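Kitchen notes: coil burners and drip pans

The ranges in the Fevolstead shared kitchens are due for their yearly check in October. Most of the 11 units are white enamel tops with plug-in coil elements, and most of the complaints logged since spring concern uneven heating and smoke from old spills. Both usually start in the drip pan.

Switch off the range at the wall and let it cool fully before touching an element. Lift the edge opposite the terminals an inch or so, then pull straight out. Do not swing the coil up past that point, as the terminal block behind it is held by a single clip and bends easily. The pan then lifts out on its own. Black enameled pans can be soaked in hot water and dish soap for an hour. Skip steel wool, which scratches the finish and gives the next spill something to hold on to.

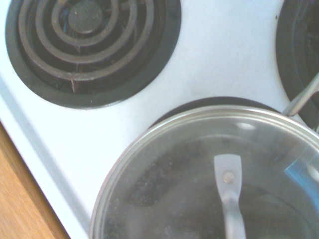 Never put the coil itself in water. Wipe it with a damp cloth, keep the terminals dry, and run it on medium for a few minutes once it is back in place. Dull gray or brown color on an element is ordinary wear. Blistering, a split in the sheath or pitting at the terminals means replacement. Spare elements are in the Lindemann cabinet, second shelf, part 1795 for the large size and part 1152 for the small. The two are not interchangeable, even though the plugs will fit.

Check that the coil sits level after refitting. A pan of water with a little oil in it shows a tilt quickly – the oil collects on one side. If the element rocks, the drip pan is probably not seated in its opening.

Pot handles should point away from the front of the range, and should not rest over a burner that is switched on. Stainless handles pick up heat faster than people expect. Lids with metal straps need a dry cloth or mitt as well.

Report faulty burners on the Sindorar form, giving the kitchen number and the burner position (front left, rear right and so on). Siwan Phillips collects the forms every Wednesday at noon. Drip pans that have rusted through can go straight in the scrap metal bin, no form needed.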